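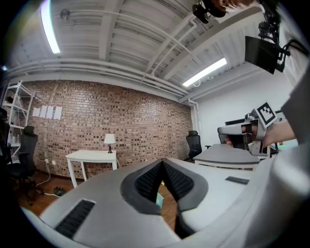
The brick room, lights on, lamp on its little white table.

Hi Bongani,

Sorry this one is longer than the last update, but there's a lot to tell! Since July the Altavness unit has gone from a place where we stacked boxes to a room people ask to use, and your Koleo grant paid for nearly all of it.

Ceiling first. We talked to Seyoum (the contractors, you met them at the walk-through) about closing it in, and the quote made my eyes water. So we left the beams and pipes showing and had everything painted white instead, and I'm so glad we did. The room feels taller and you can read small print at the far end without squinting. The fluorescent lights are staying for now. They're not pretty, but they're bright and they work, and I'd sooner put that money into the floor.

The brick got a good brushing and then we left it alone. One person wanted to paint it, and I said no before they finished the sentence. Paper notices are going up with tape only, no nails and no hooks, and I'd like to keep that rule going after we hand over the keys.

Spending since the last report came to $654, mostly ceiling paint, plus outlet covers and cleaning gear. The table and lamp were donated, so they don't show up in the budget at all. Receipts are in the Skalteo folder, and there are two I still have to scan (I know, I know).
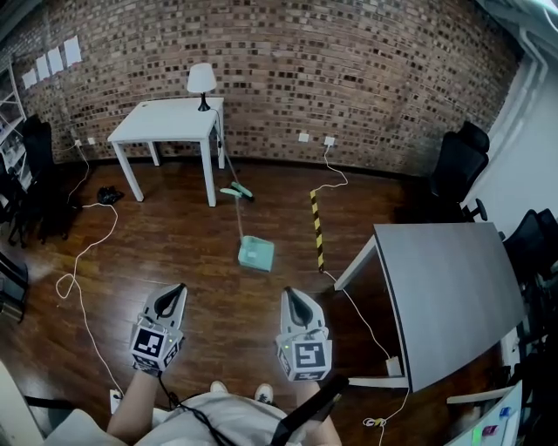

Cleaning is the part I'm happiest about, even if it sounds dull. We bought the long-handled dustpan and broom so people don't have to crouch, and whoever uses the room sweeps it before they leave. Old brick sheds a fine red grit that gets everywhere, and on a wood floor you hear it under your shoes right away. Sweeping along the curve of the wall takes longer than you'd think, so we start there and work toward the middle.

Cords are my big headache. The outlets are never quite where you want them, so we end up with cable running over the floor, and I don't love that with people walking through. I've asked Seyoum to price some low covers, and I'd also like to swap the hazard tape for something that lies flatter and lasts. My guess is about three weeks for both.

Still to do after that: oil the floor, find a few more chairs, and settle who holds the spare key. I'll send the Seyoum price as soon as I have it, and if it's over what's left in the supplies line I'll call you before saying yes to anything.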